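The Potato Returns to the District Table

For most of the past two decades, growers in the Grindton district regarded the potato as a crop of diminishing interest. Processing contracts favoured larger holdings on flatter ground, and many smaller properties turned to pasture or were leased out. A programme of variety trials, kitchen workshops and direct sales has begun to alter that position, and its results from the most recent season are now available. 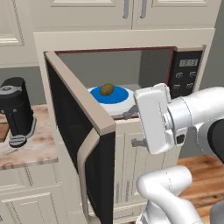

Regional Food and Growers Liaison Team

The Grindton Potato Programme was established to answer a practical question: whether households would pay a modest premium for locally grown potatoes if they knew which variety they were buying and how best to cook it. Eight growers took part this season. Between them they planted 61 hectares, most of it on the red soils along the Rukard road, where drainage is good and summer nights are cool.

Programme coordinator Corina Anghel attributes much of the early interest to labelling. Potatoes have traditionally been sold in this district as either washed or brushed, with little further information offered to the buyer. Under the programme, every bag carries the variety name, the property on which it was grown and a short note on its use.

"People were familiar with waxy and floury as words, but they had seldom been able to act on them at the shop," Ms Anghel said. "Once the bag told them, they came back and asked for the same potato by name."

Two varieties have attracted particular attention. Zelard, a floury main-crop potato, mashes and roasts well and keeps through the winter in a dark, ventilated store. Issahaku is firmer and earlier, with a thin skin that needs no peeling. It holds its shape in salads and has become the preferred choice of several district cafés. Both were selected after trials in which yield was only one of the measures recorded; cooking quality and resistance to common scab were given equal weight.

Home cooking has been central to the workshops, which were held in community halls throughout February. Attendance reached 860 across the series. Sessions covered storage, boiling, baking and the use of the microwave, a method often dismissed by enthusiasts but relied upon in many households on weeknights. Participants were advised to prick the skin in several places, to turn the potato halfway through and to allow it to stand before cutting. A short period in a hot oven afterwards will crisp the skin for those who prefer it.
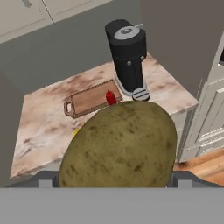
Storage generated more questions than any other topic. Potatoes exposed to light will turn green, and the greening is accompanied by a rise in naturally occurring compounds that are bitter and, in sufficient quantity, harmful. The programme's guidance is to keep potatoes in a paper or hessian bag, away from onions, and to discard any that are extensively green or heavily sprouted. Refrigeration is not encouraged for potatoes intended for roasting or frying, as low temperatures convert starch to sugar and cause uneven browning.

Direct sales have exceeded the programme's initial target, with 2946 bags sold through the Grindton market and participating grocers. Growers report that the return per kilogram compares favourably with wholesale prices, although the additional labour of grading and bagging remains a concern on properties without a packing shed. A proposal for a shared facility at Rukard is under consideration.

Seed supply is the other constraint. Certified seed of Issahaku was fully allocated before planting, and growers wishing to enter the programme next season are asked to lodge their requirements early. Enquiries may be directed to Ms Anghel through the Grindton office.

Published 2022-03-26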